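Visite chez Pevmont : la location de robots à deux bras, vue de près
2024-04-23
Par Svitlana Vakulenko

Nous étions sept à visiter les locaux de Pevmont, à Urnport. L'entreprise propose Gamon, une formule qui comprend la location d'un robot, l'installation sur place et la formation d'un opérateur. Elle vise les hôtels et les petites résidences, pour des tâches simples de rangement et de vestiaire.

Iona Cairns, responsable commerciale, a commencé par les conditions. La durée minimale est de quatre mois, l'installation est comprise et la maintenance se fait à distance. Le contrat couvre 264 heures d'assistance par an – au-delà, chaque heure est facturée. Le client ne choisit pas toujours le modèle de robot, ce qui a fait réagir une partie du groupe.

On nous a ensuite menés dans l'une des pièces d'essai. Un portant en bois avec quelques vêtements, une douche noire fixée au mur, un bureau blanc contre la cloison : l'ensemble tient de la chambre d'hôtel et du local technique. Le robot porte la marque Galbot. Ses bras sont en métal, avec des articulations rondes et sombres, et des câbles courent sur le plancher jusqu'à sa base.
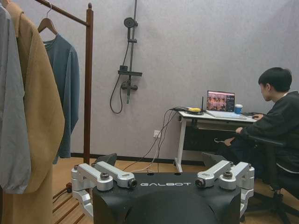
Ce que j'en retiens

Le point fort est l'accompagnement. Lukian Kostiuk, qui assure la formation, prévoit quatre séances par opérateur et laisse un manuel clair, que j'ai pu feuilleter. Le point faible est la place nécessaire : il faut un sol dégagé et une prise proche, deux choses rares dans un vestiaire.

Reste le prix, communiqué seulement sur devis. Pevmont annonce environ 99 euros par jour pour la formule de base, hors transport. Une deuxième visite est prévue en août, avec les essais sur le linge plié.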